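Budget pour un deuxième bras : acheter les pinces ou les imprimer ?

rmarquez
24 janvier 2023
Bonjour à tous. Je prépare le budget matériel du labo pour mai. Flonis me propose la pince de rechange à 265 euros pièce, et il m'en faudrait 4. Roxana pense qu'on peut tout imprimer chez nous. Vous feriez quoi ?

n_salazar
Acheter. On a imprimé les nôtres pendant un an, les doigts prenaient du jeu et on recalibrait tout le temps.

Roxana Correa
Pas d'accord. Le jeu vient de la fixation, le plastique n'y est pour rien. Chez Abella ils impriment tout depuis 2 ans sans souci.

fulgencio_p
Ça dépend de ce que tu fais avec. Notre poste :
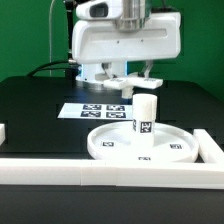
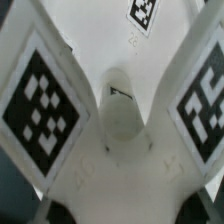
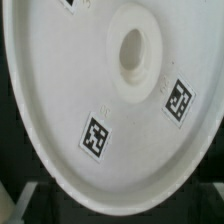
Marqueurs noir et blanc sur les quatre vues.

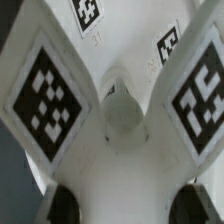 Pour le budget, je séparerais le bras du reste. Le bras et le contrôleur, on les a pris chez Hekilex avec la garantie longue, et je ne le regrette pas. Le reste est du consommable. Les marqueurs, par exemple : ceux des doigts, ceux du disque, la feuille à gauche du cylindre, ça s'abîme et ça se remplace. Prévois une ligne à part -- petite, mais à part -- sinon tu la paieras sur les déplacements.

rmarquez
Vos marqueurs ont des numéros à côté, je vois un 30 près d'un de ceux du disque. Vous tenez une liste ?

fulgencio_p
Oui, un tableur avec le numéro, l'emplacement et la date de pose. Il faut compter autour de 9 heures par an pour le tenir à jour.

n_salazar
Je maintiens : le temps de Roxana coûte plus cher qu'une pince Flonis. Mets-le dans le tableau et refais le total.

Roxana Correa
Mets aussi le délai de livraison, alors. La dernière commande Gutetti, on l'attend encore.

rmarquez
Je vais demander un devis pour deux pinces et imprimer les deux autres. Je reposte quand j'ai les chiffres.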